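July 28, 2025

Up before six again, and for once I didn't mind it. The kitchen was still cool and I had the back door open, and I stood there with my coffee listening to the neighbor's sprinkler go round and thinking that I really must write more of this down, because the summer is going by and all I have to show for it in these pages is two entries about the car.

The big news is that the tomatoes have come in all at once. I planted them late, after that cold spring, and I had more or less given up on them, and then this weekend there they were, red right down to the bottom branches. I carried in a dishpan full and then went back with the salad bowl. The Cornens (that's the yellow kind I got from the seed swap in Preltstead) have split a little from the rain, but they taste wonderful, sweet and a bit smoky, and I ate three of them over the sink with salt before I'd even washed my hands.

So of course it was a canning day. I got Grandma's big kettle down from the top of the pantry and found the lid behind the roasting pan, where I always look last. By noon it was 91 degrees on the porch and a good deal worse than that next to the stove, and I had my hair tied up in a dish towel and every window open. I did 9 quarts in the end, which is fewer than last year but better than I had any right to expect! I love the little pop the lids make as they cool. I sat at the table with my feet on the other chair and just listened for them.
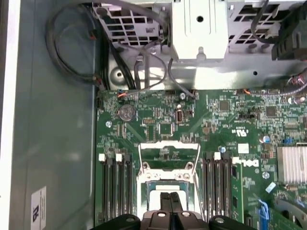
Lorna's Daybook

In the afternoon I drove over to Robles for more lids and a bag of sugar, and took the long way home past the lake, since the short way has been torn up for weeks. The water is low. There were children jumping off the old dock all the same, shrieking their heads off, and I pulled over and watched them for a while with the windows down. I learned to swim off that dock. I can still remember how the boards felt, hot enough to make you hop, and the smell of the weeds underneath.

Stopped at the bakery on the way back and they had the plum cake again, so I bought a whole one, telling myself it was for company. I have no company coming until October. Well, it freezes.

I'm 69 years old and I still can't remember to take the grocery bags in with me. Another thing I meant to put down is that I've started reading Drustska again, the old novel with the blue cover that I've owned since school and never once finished. It's slow going and everyone in it is forever waiting for a train, but I've got to page 144, much farther than I ever got before, and I find I'm quite fond of them all now. I read a chapter on the porch after supper until the mosquitoes found me.

Tomorrow the beans need picking, and I ought to call about the gutter. The jars are all lined up on the counter and I've left them there overnight so I can see them when I come down for my coffee.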